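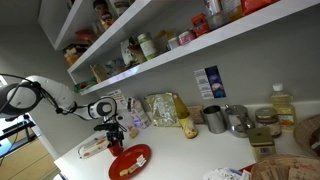 Does pretraining on other people's kitchens make the arm any better in ours? Probably a little, though by less than the plot we showed last week suggests, and I would not put my name to a number yet.

November 29, 2020

Re-read the evaluation log for the Cunha policy before writing anything up. Headline result: the pretrained version beats the from-scratch version on the pantry counter over 16 layouts. Yusri is pleased with it. I was too until I went through the layouts one at a time.

First problem. The training set has 622 demos on this counter, and Afonso recorded most of them with the red cup somewhere in the left half. The layouts he drew up for the evaluation do the same. So when we say "new arrangement" we mean the cup has moved by a hand's width and the clutter along the back wall has been shuffled. The row at the back looks busy (cartons, foil bag, oil bottle, the steel mug and kettle) but the arm never has to reach past any of it to get to the cup. I suspect a policy that ignored everything behind the cup would score the same. We should check that before claiming robustness to clutter.

Second problem, the scoring. A grasp was marked good if the fingers closed and the cup left the counter. Teodora scored one half of the runs and Jaime the other, and they did not agree beforehand on what to do when the cup tips and then gets picked up anyway. Teodora failed those, Jaime passed them. I found 3 runs where this matters. It may not sound like much, but take those away from the pretrained side and the gap mostly closes.

Third, and this one is my fault: the two policies were not run interleaved. All the from-scratch runs came first, then Gönül recalibrated the wrist, then all the pretrained runs. Anything the calibration fixed is now being credited to pretraining. I wrote the schedule and didn't think about it.

What I still believe: the approach looks smoother with pretraining. Less hunting above the cup before it comes down. You can see it in the joint traces, so it isn't only us wanting it to be true. Whether a smoother approach gets you more cups is a separate question and we have been sliding from one to the other in meetings.

To do
— Rerun both policies interleaved, same calibration, order drawn by Gönül so I can't fiddle with it.
— Move the cup to the right, near the oil and the baskets. Also behind the red plate, where the gripper has to clear it.
— 2 scorers on every run, blind to which policy it was. Tipped cup = fail, written on the sheet.
— Bare-counter baseline. Afonso thinks this is a waste of time. I'd like to be shown that it is.
— Ask Bokero whether their demos included any red cups. If they did, "transfer" is the wrong word for the whole section.

Yusri wants to send the plot to the Puteso people now and put the caveats in later. I said no. If the gap holds after the rerun they can have it in January with error bars on it. Old plot is still in the shared folder, marked DO NOT USE.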